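So I finally deleted my Allenance account

Aug 28, 2020

I've been meaning to write this one for ages, and then last night I clicked the button, so I'd better get it down while I'm still grumpy.

For anyone who never joined, Allenance was the neighbourhood network everyone in Pramville piled onto a few years back. Lost cats, free couches, whose turn it was to complain about the bins. I loved it! I had 209 connections, most of them people I'd wave to at the shops without knowing their last names.

Then Tesix bought it, and the emails started. First it was a new privacy policy (eight pages, I read the lot over a cuppa, don't judge me). The bit that got up my nose was on page two, where they said posts in closed groups could be used to "personalise partner offers". Closed groups! Our street group had people talking about their divorces in there.

I wrote to support and got a very cheerful reply telling me how to change my profile colour. I wrote again. Nothing. Meanwhile the feed stopped being in date order, so I'd see a plea for a lost dog a week after the poor thing had gone home, wedged between ads for mattresses.

Deleting the account was a saga of its own. The option is under Settings, then Your Experience, then Manage Your Journey (I know), and after that it asks if you'd like to take a break instead. I said no to that twice. Then you get a list of friends who will supposedly miss you, and mine started with the plumber.
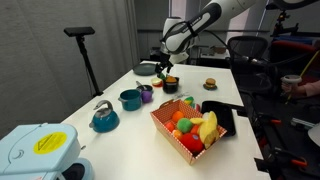 Lawal Osagie commented on my last post that you should download your archive before you delete anything, as the link stops working the minute the account closes, and that the photos come down without their captions. Too right on both counts. I got mine out first and spent half the evening matching street party photos to names.

A few of us have moved over to Obi, which is small and a bit clunky and keeps logging me out on my phone. It does show posts in the order people wrote them, though, and I'd forgotten how nice that is. If you're from the old street group and want an invite, leave a comment with your first name and I'll send one over the weekend.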